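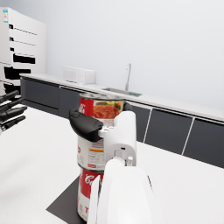

One soup can on top of another, with the gripper closed on the upper one.

I had been meaning to get along to the Clerine savings and mortgage open day for years, and this August I finally managed it, arriving just after ten in the morning with a folder of statements under my arm and far too many questions. Our fixed rate ends next spring, you see, and I wanted to hear a few lenders talk before the letters start dropping through the door.

The hall was set out with 13 stands, and the lady on the welcome desk told me they had 431 people booked in, which I could well believe from the queue for tea. I started with Coelho, a small building society I only knew from the sign on the high street. They were lovely. The young man there took my rough figures and worked out what would happen to our payments if rates came down by a quarter of a point, then by a half, and then (because I asked, and I think he was dreading it) if they went up again. Seeing it written out in pounds a month made far more sense to me than any headline about the Bank's latest decision.

At eleven there was a talk on fixing versus tracking. It ran over, but I didn't mind. The speaker was very clear that a tracker with no early repayment charge can suit people who might move house, and that a low rate with a large fee deserves a second look. One of her deals carried a fee of £1,000, and on a small loan like ours it would have swallowed the saving whole. I wrote that down twice.
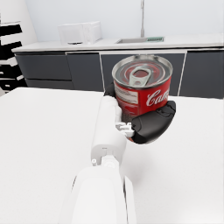

The black hand holding a red and silver can.

After a cheese roll I went over to Zenus, who do savings accounts and nothing else. I have £2,434 sitting in an account that pays next to nothing — I'm a bit ashamed of that — and they explained how notice accounts work, and how long I'd have to wait for my money. I haven't decided, but I did come home with the leaflet.

Forico, the brokers, had the longest line of the day. I waited with a very cheerful couple buying their first flat and we compared notes on deposits. When my turn came the adviser suggested I look at locking in a new deal up to six months ahead, and asking whether I could switch if something cheaper came along before it started.

It all finished at four. Parking behind the hall is free, but do get there early, and bring your latest mortgage statement, as every stand asked to see mine.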